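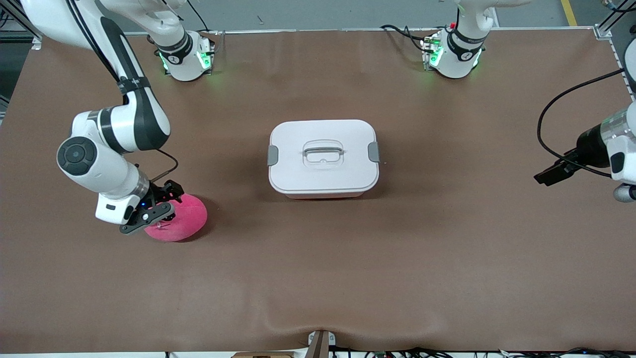 Brastura Workshop Members Complete Two-Armed Tidying Station

PALLUDVILLE, October. The Brastura Shared Workshop announced today that its members have completed assembly of a two-armed robot station at the Ranville Street building. The station was built over 12 weeks by members working evenings, and is now in daily use for trials with ordinary household items.

Current trials center on a lidded storage box with a latch at each end and a soft-looking pink item placed on the table next to it. Both arms carry black grippers and work over a brown sheet stretched across the tabletop. Members have recorded 129 trials to date.

"We wanted a project that a person with no background in robotics could join on a first visit," said Aishwarya Warrier, who leads the build. "More than 30 members have worked on it so far, and several had never held a soldering iron."

The next stage of work will cover cable routing and a second set of gripper fingers, to be made in the workshop. Build notes will be available to members at the front desk.

The station may be viewed during open evenings, from 6:30 p.m. Visitors under 16 must be accompanied by an adult.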